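讲稿备注:叠衣服这件事,我为什么不太信

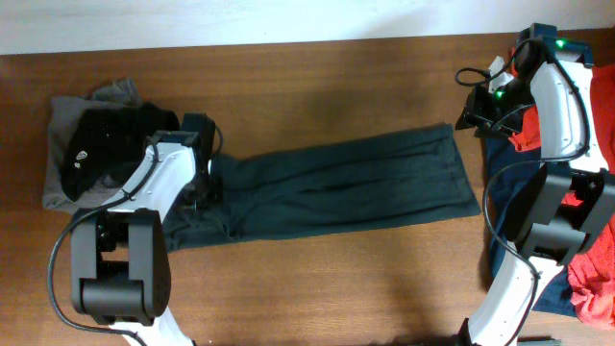
主讲:Åsmund Hedlund
场合:Stendton 居家整理分享会,下午场第二个
状态:讲者自用稿,括号里的话不念

开场

(先别急着说话,等后排坐下。图一直留在幕布上,讲到裤子那段再指。)

大家下午好。我知道你们前面刚听完一场关于“理想衣柜”的分享,我坐在后面也听了,听得很认真,笔记记了两页。我的这一场可能会让人扫兴。我想讲的是叠衣服,更准确地说,是我对叠衣服这门学问的怀疑。

先报一下家底,免得有人觉得我站着说话不腰疼。我在 Drenddale 的一家二手衣物店干过很长时间的后场。后场的意思就是一张大桌子,一堆衣服,从早叠到晚。那家店的老板喜欢记数,有一年十二月他告诉我,我一个人叠了1332件。我不知道他怎么记的,我也不太相信那个数,但手腕的酸是真的。

所以我不反对叠衣服。我反对的是把它讲得太玄。

(停一下。如果有人笑,接着讲;没人笑也接着讲。)

第一部分:“竖着放”到底解决了什么

现在流行的说法是,衣服要叠成能站住的小方块,一件件竖着插进抽屉,拉开一目了然。我试过,认认真真试了一个冬天。

T恤确实可以。薄棉布,有点骨架,叠三折再对折,能站。可是抽屉里拿走两件以后,剩下的开始往空档里倒。于是有人卖隔板给你。Porar 出过一套抽屉分隔盒,我买了,用了,隔板把抽屉分得很整齐,代价是抽屉能装的衣服变少了。少掉的那些放哪儿?放椅子上。

我家椅子的问题就是这么来的。

(这里可以问一下现场:谁家里有一把专门堆衣服的椅子?不用等太久,肯定有人举手。)

讲竖放的人会说,那是因为你衣服太多。也许吧。但这就换题目了。我问的是怎么叠,你回答我该扔什么。我听过的整理课里,这个弯几乎每次都要拐,拐完以后没人再回来讲原来的问题。

第二部分:裤子

(指图。)

看一眼桌上那条深色长裤。我挑裤子来讲,是因为教程最爱绕开裤子。教程里多半是白T恤,背景干净,手一翻就好了。裤子长,一头整理好了,另一头又歪,裆那里永远多出一块三角形,怎么处理都鼓着。

我在后场学到的办法很土:先找裤缝,两条裤腿对上,把那块三角往里折平,然后从裤脚往腰的方向折。有人主张从腰往裤脚折,理由是腰头厚,做芯子稳。我两种都做过,叠完放进柜子,过一个星期拿出来看,我看不出区别。谁要是看得出来,散场以后请来找我,我是真心想知道。

至于深色的裤子,我只加一句:先掸一掸桌面。深色布料沾毛,叠得再漂亮,打开一看上面一层白絮,还是要重来。这句话比什么折法都管用,可惜没办法拿它开一门课。

(备用:如果有人问牛仔裤,就说牛仔裤我挂着,或者干脆对折一次。布那么硬,它自己知道该怎么待着。)

第三部分:那件灰的

图左边还有一件灰色的衣物,又皱又叠在一起。我请大家多看它一会儿。

你们第一反应是什么?我猜很多人想伸手把它抖开。这个反应是对的。叠衣服最费时间的一步从来没有名字,就是把一团东西弄成一片东西:找领口,找肩,找下摆,翻正,抻平。折本身很快。可是所有教程都从“将衣服平铺”开始,好像衣服从烘干机里出来就是平的。

我自己掐过表。有一回我拿同一筐衣服做了两遍,一遍连抖带翻带叠,一遍事先全部摊好再叠。第二遍叠一件毛衣,快得我都不好意思说。所以看到谁宣称一个动作叠一件衣服,我总想问一句:摊平那段剪掉了没有?

这里我不下结论说别人骗人。我只说,练习的时候请把功夫花在前面那一步。抓住两个肩,抖一下,放下去的时候让下摆先碰到桌子,再把肩放下。毛衣别抖太狠,会拉长。

第四部分:桌子

说点我真心推荐的。我怀疑的东西很多,桌子不在其中。

很多人在床上叠。床软,手一按就陷,布料跟着往下走,折线压不实。而且床本来是要睡的,叠到一半困了,衣服推到一边,第二天又是一堆。图里用的是一张棕色木桌面,我觉得挺好。硬、平,衣服摊得开,压得住。

Pruitt 有一款叠衣板,我借来用过一阵子。板子的好处是每件一样宽,摆起来好看;坏处是衣服本身不一样宽,大号卫衣的袖子总要从旁边溜出来。要是你家里开店,货架要整齐,可以考虑。家里自己穿的,我看一张餐桌就够了。记得先擦。

(这里容易超时。讲到叠衣板如果已经用了大半时间,第五部分只讲前两段。)

第五部分:几句泼冷水的话

有一种说法,叠衣服可以让人平静。我不否认有人是这样。我本人叠到第200件的时候并不平静,我在想晚饭。把家务说成修行,最大的副作用是让不平静的人觉得自己做错了什么。

还有一种说法,衣服叠得好可以省下多少多少空间。上一次我听到的是能省出90升。我问按什么抽屉算的,对方说是一般的抽屉。我回家量了自己的抽屉,也没搞明白那个数从哪儿来。以后再听到这种数字,建议大家也问一问,语气可以客气一些。

第三种是花钱的。有的整理课报名费要2000块,教三个下午。我上过其中一种,老师人很好,手也确实快,我学到了一个卷袜子的办法,现在还在用。一个卷袜子的办法,值不值这个价,各人自己算。

我自己家的规矩很简单:常穿的叠一下放最上面,内衣不叠,床单对折到能塞进去为止。带松紧的那种床单我投降了。网上的视频我跟着做过许多遍,每次做到第三个角就开始生气。卷成一团,塞到最里面,关门。

提问环节备忘

会有人问怎么让孩子一起叠。照实说:我没有成功过。给他们毛巾,毛巾叠歪了也不要紧。

会有人问卷着放好还是叠着放好。旅行箱里我卷,柜子里我叠,理由不充分,习惯而已。

会有人替竖放辩护,多半很热情。让人家讲完,别抢话。上次在 Drenddale 我抢了,散场以后气氛不大好。

(离开前把水杯带走,转接头还给前台。)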